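Trurneck Study Rooms: Progress Report to the Trevaskis Fund
November 23, 2021
Prepared by the Trurneck project office

This report covers the period from July to the present and concerns the second stage of the grant, under which the reading tables at Trurneck are being refitted and given individual lighting. The first stage, which dealt with wiring and floor repairs, was reported separately and is closed.

Work on the tables

The refit of the tabletops is complete in the east room and under way in the west room. A total of 85 tables are included in the program. The old dark tops drew repeated complaints from readers, who found them tiring under lamplight, and the pale finish approved by the Fund has been used throughout the east room. Staff report that it marks more easily than the former surface. A cleaning routine has been agreed with the contractor, Luvura, and dry dusting is now done each morning before opening.

Lighting

The Fund asked for particular attention to the choice of lamp. Two models were compared over the summer. The clamp-on model was rejected after it worked loose at several tables – the edge of the new top is thicker than the supplier's drawings had allowed for. The model selected is a white desk lamp supplied by Vuva, with a slender upright pole on a wide round base and a small blue indicator light on top of the base.

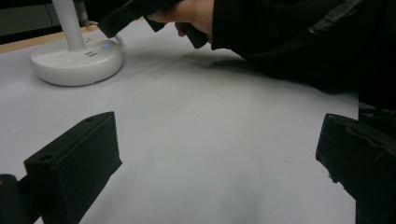 The base takes up more of the working surface than the clamp would have done, and readers using large-format volumes have raised this with the desk staff. Our present guidance is that the lamp be kept toward the back of the table, leaving the front clear for books and papers. A trial with the lamp fixed permanently in that position was considered and set aside, as left-handed readers asked to be able to move it.

There have been two comments about the indicator light, both from evening users who found it distracting. Vuva has been asked whether it can be dimmed. No reply had been received when this report was prepared.

Use of the rooms

The east room reopened to readers in July. Recorded visits since then stand at 1304, against 1011 for the same months before the refit. Of these, 371 were evening visits. The west room remains closed, and the figures should be read with that in mind.

Expenditure and remaining work

Spending is within the approved budget for tables and slightly over for lighting, owing to the change of model. We propose to meet the difference from the contingency line and request the Fund's written consent to do so. Remaining tasks are the west room tabletops, delivery of the second lamp order, and the replacement of chair glides, which was deferred from the first stage. The next report will include the reader survey.

Recent reports
Trurneck Study Rooms: Stage One Closing Report
Trurneck Study Rooms: Lamp Comparison Notes
Trevaskis Fund: Guidance for Grant Holders
Trevaskis Fund: Requesting Use of Contingency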